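Search the help pages Type a word or two Go

How do I get a grey fabric pencil case clean without wrecking the label? 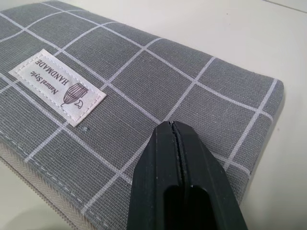

Espiritu
Member, Crafts and Mending board

Hello all, hoping someone on here has rescued one of these before. It's my pencil case, grey canvas sort of stuff with thin white check lines, and a little white label stitched on that says "Natural Style HANDMADE" with a tiny drawing next to it. I've had it since July and I'm very fond of it (I know, it's a pencil case!) but it lives at the bottom of my work bag and it picks up every bit of fluff going.

The fluff I can live with. What bothers me is the inside, where a pencil has rubbed off all over the lining, and I'd like to wash the whole thing in one go. There's no care tag anywhere that I can find. Can it go in the machine? I'm worried about the printing on the label coming off, and about the whole thing going floppy, as it's got quite a nice firm shape at the moment. I paid 9 pounds for it at the craft market in Stistuvville and the stall isn't there any more, so I can't ask them and I can't get another.

Pluton
Regular, 502 posts

Don't machine wash it, or not as a first go anyway. I did that with a canvas make-up bag and the outside shrank a bit but the lining didn't, so it's been baggy inside ever since and the zip has a wave in it.

What I do now is turn the bag inside out and do the lining on its own. Get the loose pencil dust out first, dry, with a soft brush or the hoover nozzle, and do be thorough about this bit. If you wet it straight away you just get grey paste and it spreads (ask me how I know). Then cool water, a small drop of washing-up liquid, and dab with an old flannel. Go over it again with plain water, press it in a towel and leave it open somewhere airy. Mine took 3 goes before I was happy and there's still a shadow in one corner, but it's inside a bag, so who cares.

For the outside I'd only go over it with a lint roller, or sticky tape round your fingers. If you do need to wet it, try a bit on the back first, and keep the cloth off the label. I couldn't tell you whether that print would hold up. Some do and some are gone after one wash.

Oh, and stuff it with a rolled-up tea towel while it dries. That helped mine keep its shape.

Narkeck
New member

i just put mine in at 30 in a sock with the top tied, came out fine. label's a bit crinkly

Espiritu
Member, Crafts and Mending board

Thank you both! Going with the inside-out method and a pencil rubber for the worst patch, which my neighbour swears by. Narkeck, you're braver than me, and crinkly is what I'm trying to avoid!

Last updated: July

Related threads
Biro on a cotton lining, any hope?
Zip sticking after a wash
Getting glue off canvas
Which lint roller do you all use? (42 replies)
Ironing a bag with a stiff lining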